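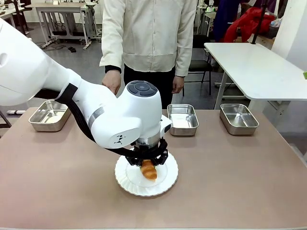

Garham, November 1, 2025

Okay friends, a long one tonight, so get a drink. We finally finished the marble run. The big one, the Poirier set my sister-in-law Leilani gave the kids back in July, 864 pieces in a box I could barely get through the front door. I promised a few of you a report, so I'm going to do it in pieces, the way we built it.

First thing, for anybody thinking of buying it for a birthday: the box says ages eight and up, and my eight-year-old could do most of it, but the lift tower in the middle needs grown-up thumbs. Those little axle pins are stiff! I ended up pushing them in with the back of a spoon, and I'd do it that way from the start next time.

The instructions come as 2 booklets and you want the blue one first, even though the red one is sitting on top when you open the box. We started with the red one. We got all the way to the second funnel before Marcus (my oldest, who reads everything twice) noticed that we were attaching it to a base we hadn't made yet.

Sorting! I know some people love to dump it all out and dig, and I used to be one of them. With this set, please sort. The short rails and the medium rails look the same until you hold them side by side, and if you mix them up the whole upper track leans a little and the marbles hop off at the curve and go under the couch. Muffin tins work beautifully.

Somebody asked how it compares to the Nundon wooden one we had when the kids were small. Very different toys, I think. The Nundon blocks you could knock over and rebuild before dinner, and a toddler could join in. This one stays up. It's been living on the sideboard and we've been dusting around it like it's somebody's wedding china.

The part everyone loves is the seesaw. Marble comes down the left side, tips the seesaw, wakes up the next marble, and off they go together. Wendell, our neighbor, came by to return a ladder and stayed for 17 runs. He asked us to put that number in writing, so there you go, Wendell.

My one real complaint is the motor for the lift. It hums, and you'll hear it over the TV. It also takes those flat round batteries and the box doesn't come with any, so pick some up ahead of time or you'll have a very sad child on your hands at six in the evening.

We were short one green connector, too. I wrote to the shop in Stovholm where Leilani bought it, and a very kind person named Anisa Kusuma mailed us a little bag of spares, no fuss at all.

Would I buy it again? I would, for a kid who likes to sit with something for days. Next up is the add-on with the spiral, which Marcus has already put on his list and circled. If any of you have built that one, tell me whether it needs its own motor, please, before I go shopping.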